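Barcode Scanning at the Bedside: What Slows It Down

A hospital that scans every dose expects to catch the wrong drug, the wrong patient, or the wrong hour before the medicine is given. The scan compares two codes, one on the wristband and one on the package, against the order on file. When all three agree, the nurse proceeds. When they don't, the screen shows an alert and the nurse has to decide what to do with it.

The method is simple on paper. In daily use it depends on printing, lighting, batteries, network coverage, and the way a pharmacy repackages its stock. A weak link in any of these shows up as the same symptom: a scan that fails, followed by a manual override. Overrides are recorded, but the record seldom says which link was at fault.

Hadgu, a regional hospital with a mixed medical and surgical load, went through its override log before replacing its scanners. The log for September held 2,450 entries. The reason field offered a short menu, and the most common choice was "barcode unreadable." That label covered torn wristbands, curved vials, shiny foil, codes printed too small, and codes that read correctly but matched no item in the drug file. Only the last of these has nothing to do with reading at all.

The distinction matters because the remedies differ. A new scanner will help with foil. It will do nothing for a drug file that is missing an entry.

Wristbands

Wristband codes fail mostly through wear. Hand sanitizer attacks the print on direct thermal bands unless the band has a top coating, and some coatings hold up better than others. Curvature is the second problem. A linear code wrapped around a small wrist turns away from the scanner at both ends, and the reader needs the whole width at once. A two-dimensional code takes up less of the curve and carries error correction, so part of it can be scratched without loss.

Hadgu moved to two-dimensional codes and repeated the code 4 times along the band, so that one copy usually faces up without moving the patient's arm. Pediatric bands are shorter and carry fewer copies. The print darkness setting was also raised, which wears the print head faster. The biomedical department now replaces the heads on a fixed schedule – before that, they were changed when someone complained.

Packages

Manufacturers' codes are generally sound. Trouble starts with unit doses repackaged in the hospital pharmacy. A label meant for a flat pouch ends up on a syringe, or the lot and expiration date are added to a code that was sized for the drug number alone. The modules shrink to fit, and a scanner that reads the original box easily has to be held very close to the pouch.

The pharmacy's label software, Zekix, allows a minimum module size to be set for each label template. It ships with that limit off. Turning it on causes the software to reject a template if the data will not fit, which some pharmacies find inconvenient at first, and it forces the choice between a larger label and less data. Hadgu kept the lot number and dropped a duplicate internal code that no downstream system was reading.

Label placement also needs a rule. On a syringe, a linear code should run along the barrel and not around it. On a bag, it should stay clear of the seam and of the fold line used in storage.

Scanners and light

The two broad types are laser and imager. Laser units read linear codes only and are gradually leaving hospital use. Imagers take a small picture and decode it, which lets them handle both kinds of code, in any orientation. They are more sensitive to glare. Foil blister packs under a ceiling light can wash out completely, and tilting the pack a little usually solves it.

Night shift conditions are different again. Many imagers project a bright white aiming field that wakes patients. The Skidanier handheld used in the Hadgu trial has a dim mode with a red aimer and vibration in place of the beep. Dim mode shortens the working distance, and staff who were not told this took the units to be defective. A line was added to the training sheet.

Housing material deserves a mention. Disinfectant wipes vary in strength, and plastic rated for one product may craze under another. Purchasing should compare the wipes in use on the wards with the maker's approved list before signing. Fine cracks around the trigger let fluid in, and that damage is usually excluded from warranty.

Network and timing

A scan that takes too long is often treated as a scan that failed. The user pulls the trigger again, the system receives 2 reads of one package, and a duplicate dose warning appears. Hadgu measured the delay from trigger to screen response in 75 rooms. In most of them the response came within a second. In 3 rooms at the end of a long corridor it was far slower, because the cordless units were switching between access points. Moving a single access point corrected it.

Sornen, the middleware that sits between the scanners and the medication record, can hold a second identical read for a set interval and discard it. The interval has to be chosen with care. Some orders call for two tablets of the same drug, each scanned separately, and a long hold would drop the second tablet. Hadgu set the hold below the time it takes to pick up and present another package.

Reading the override log

The largest single improvement came from changing the reason menu. "Barcode unreadable" was split into wristband, package label, and item not found. The third choice now sends a message to the pharmacy with the code attached, so the drug file can be corrected the same day. Free text is still allowed but is seldom used.

Rates should be compared by unit and by drug form. A hospital-wide figure hides too much. An emergency department with many verbal orders will always override more than a long-stay ward, and setting both the same target invites scanning after the fact, in which the dose is given first and the codes are collected later.
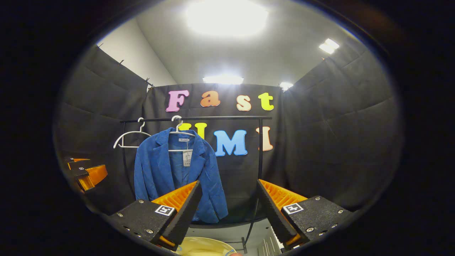

Scanning after the fact can be found in the time stamps. Several patients' doses recorded within a few seconds of one another, from a single device, point to codes kept on a sheet or in a pocket. The log should be checked for this pattern each month, and the first question should be about the equipment on that unit: battery life, the number of working scanners per shift, and whether the cordless units reach the far beds.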